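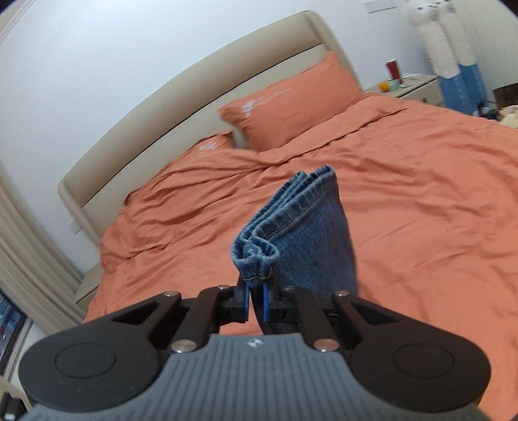 Notes on segmenting the denim set

The jeans folding data from Prerton has been sitting on my drive since the winter, and I finally have a result worth writing down. The set holds 163 demonstrations, all recorded with hand-held grippers on a bed. I trained the same policy twice, changing only how the demonstrations were cut up.

In the first run, each demonstration was one long sequence from flat garment to finished bundle. In the second, I split it wherever a gripper opened or closed and the change lasted more than 11 frames. Shorter changes were treated as regrasps and merged into the segment before them. The policy then gets the segment index as an extra input.

Denim is a good test for this. It is stiff enough to hold a fold, but the layers hide each other. With the jaws shut on a pinch of cloth, the wrist view says little about how many layers are between the pads. I label the grasp from the jaw width instead, averaged over the segment.

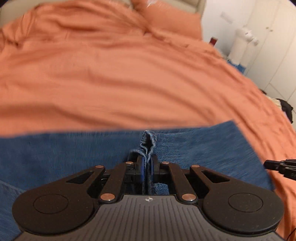 Results

Both policies were run 225 times on the same two pairs of jeans. The unsegmented one finished 121 folds. The segmented one finished 163, which happens to match the number of demonstrations and caused me some confusion in my own spreadsheet.

Most of the gain is in the second fold. The unsegmented policy tends to close early there, above the cloth, and then carries on as if it held something. Muammer Uysal saw the same failure on towels in the Gökçe set and suggested looking at the open-jaw segments separately. Those are the approach phases, and they vary a lot more in length than the grasps do.
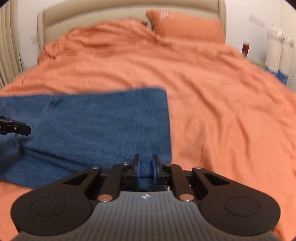 I tried resampling them to a fixed length. It made the early closing less frequent but hurt placement accuracy, so the numbers above leave it out. A learned cut point might do better than my frame threshold. I have not tested that.

The splitting script is in the Sutus repository under tools. It expects jaw width in millimeters, and it will silently produce one giant segment if you give it meters.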